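The Clipboard Wins Again

I have spent a good part of May writing rules for a robot arm that takes old desktop computers to bits. I'd like to say this was glamorous. It was mostly me, a biro and a growing suspicion that I had become the sort of person who writes rules.

For anyone new to the blog, I work at Lodbridge, where we take in retired office machines and get the useful parts out of them before the rest goes for scrap. The arm is meant to help with the dull end of that. It has been with us for a while, and until this spring its good practice lived in the head of Tsz-kin Hsueh, who would say "careful" in varying tones and expect the rest of us to pick it up.

Then Tsz-kin went on leave and we discovered that tones don't transfer. So: a document. I made the first draft thirty-four rules long, and I was very proud of it. Tadeo Salinas read it over a sandwich and asked which of the rules I had personally obeyed that morning. I made it to five. The second draft is a good deal shorter, and these are the bits that survived him.

Name the part you mean. My first draft had a rule that said "avoid delicate components", which on a motherboard is like telling someone to avoid the wet bits of the sea. The new one has names in it: the capacitors, the little finned heatsinks, the processor and its socket. Every job sheet says which of them the gripper will be passing over and how high it has to stay on the way. Tadeo wanted a single safe height for everything. I wanted one per part. We settled on one height for travelling and a separate one for the job itself, and neither of us is happy, so it's probably about right.

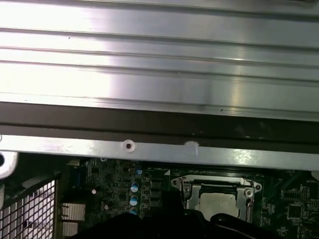

The rule about the lid of the case

Side panel off, case flat, power lead out of the wall and in your hand where somebody else can see it. I wrote that last clause after hearing "it's unplugged" from a colleague who was looking at a different computer at the time. It reads as fussy. I have been called fussy by better people.

We also argued for an entire afternoon about whether the case should be clamped. An empty case is light and slides about if you so much as look at it. A full one has a power supply in it and sits there like a cow. Tsz-kin's view, sent from a beach, was "clamp it anyway", and that went in word for word. It's the only rule in the document with no sub-clauses and the only one that everybody remembers.

The rule about speed

There are two speeds. Quezada, as we call the overnight settings (after a street, long story), is for moving through open air. Rondel is for anything below the top edge of the case, and it is painfully slow. You could make a cup of tea during a Rondel move and, let's be fair, people do, which is why the next line of the document says you stay within reach of the stop button until the arm is back up and out.

There was some grumbling over this. Someone worked out how much time we'd lose over a batch of 400 machines and put it in an email with a chart. I replied that the chart didn't have a column for snapped memory slots. I thought that was rather good. I got no reply.

The rule about where things go

Anything the gripper lets go of gets put down in a place that was decided beforehand. The fixture plate goes beside the case, on the left, with its holders clear before you start. If there's still something in a holder from the last job, you stop and deal with it, and you don't simply use the next one along. I have used the next one along. I then spent my lunch working out which screw belonged to which computer, and I would like that hour back.
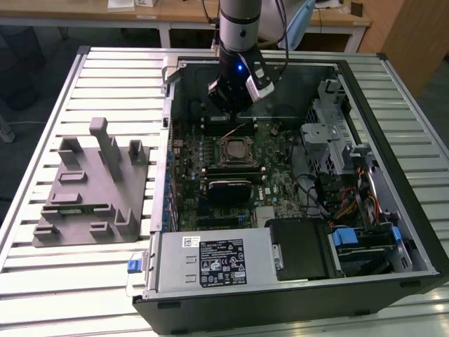 The sheet also wants a note of what has already come out. Two people can walk up to the same half-stripped machine and make two quite different guesses about how far along it is, and both will be very sure of themselves. So we write down the part, the time and who was in charge. Initials will do. Tadeo draws a small fish, which I have ruled acceptable.

What I haven't solved is sticky labels. Some of our machines have asset tags over screws, some have them on the parts, and one batch from an outfit called Jutus had a tag stuck on top of another tag. The draft says "record and remove", but record where? There's a box for it on the sheet that fits four characters. I've asked for a bigger box. Version three goes round next week, and Tsz-kin is back by then, so I expect to hear "careful" in at least two new tones before it's signed.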